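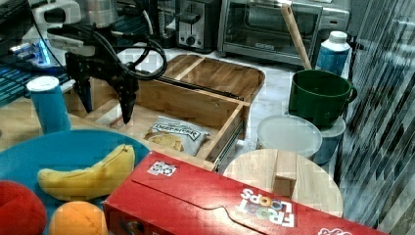 Drawer task, clutter or no clutter?

Board: Arms and Grippers > Teleop and Demos

kundmont_bench
Starting a thread so this stops eating the build thread. We are gathering demos for a drawer task on a kitchen counter: two-finger gripper, wooden drawer on metal slides, bag of chips in the drawer. The rest of the counter has stuff on it. Toaster, toaster oven, a plate with a toy banana, a Froot Loops box on its side, a cutting board.

We have 600 demos planned in total. My question is how much of the counter to change between them. Right now I move one or two items after every 28 demos and leave the drawer unit where it is. Is that enough, or will it just learn this counter?

pegboard77
It will learn this counter. We did the same thing in April with a fixed cabinet, and the policy reached for where the cabinet used to be after we slid it over by the width of a hand. Move the drawer unit. The cereal box matters a lot less.

ladeletti
Disagree in part. If you move everything from the first demo, you need far more than 600 before it does anything useful. I would keep the drawer fixed for the first batch, train on that, and see if the grasp itself is any good. Then move the drawer.

pegboard77
That works if you have time to train twice. Most people collect it all, train once and then post here asking why it misses.

kundmont_bench
I do have time to train twice. I don't have time to collect twice, so whatever I record first has to stay in the set.

ladeletti
It can stay in. Just tag the batch so you can weight it down later.

softjaw
What are you doing about the bag? A chip bag is the hardest thing you could have picked. It bends differently every time and the clear plastic gives you glare. I would start with a block.

kundmont_bench
The bag is the point of the task. We already have block data and it didn't carry over.

softjaw
Fair enough. Then change how the bag lies. Label up, label down, pushed to the back, folded over at one corner. Write it down per demo or you will repeat the same three without noticing. 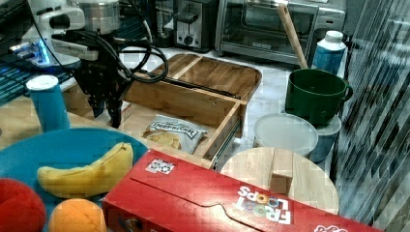 Cables and the tray

maradness_lab
Looking at the second picture, I would worry about the cables before the clutter. They run across the top of the drawer unit and lie on the front corner of the tray. If they drag on that tray in some demos and hang clear in others, you get a small pull on the wrist that the cameras may not explain.

kundmont_bench
I hadn't thought of it as a data problem. I was only watching for snags. Would you throw out demos where they touch?

maradness_lab
No. I would tie them up higher on the arm, leave enough slack for the full reach, and go on from there. Keep the old ones but mark them.

pegboard77
I would throw them out. Bad demos cost more than missing demos.

maradness_lab
A cable resting on a tray doesn't make it a bad demo. If the operator still made a clean grasp, it is a usable demo with a bit of noise in it.

pegboard77
We will not agree on this one.

contreras_k
Two things from our setup, for what they are worth. First, we shuffle the order of layouts ahead of time from a printed sheet. When the operator picks the next layout, they pick the easy one. Second, we keep failed grasps in a separate folder and do not delete them. We used ours later to train a success check.

softjaw
Seconding the sheet. Also swap operators. Ours all approached from the left after a week because one person did most of the driving.

kundmont_bench
OK, plan for now:

Cables tied up before any more recording.
First batch with the drawer unit fixed, tagged.
After that the unit moves with every layout, from a shuffled sheet.
Bag position logged per demo.
2 operators, trading off each batch.
Failures go in their own folder.

The toaster and the toaster oven stay where they are, they are a pain to shift.

pegboard77
Then at least cover them for a few layouts. A towel is fine.

ladeletti
Please post the numbers from the fixed batch before you go on to the moving one. I would like to see if I was wrong.

kundmont_bench
Will do.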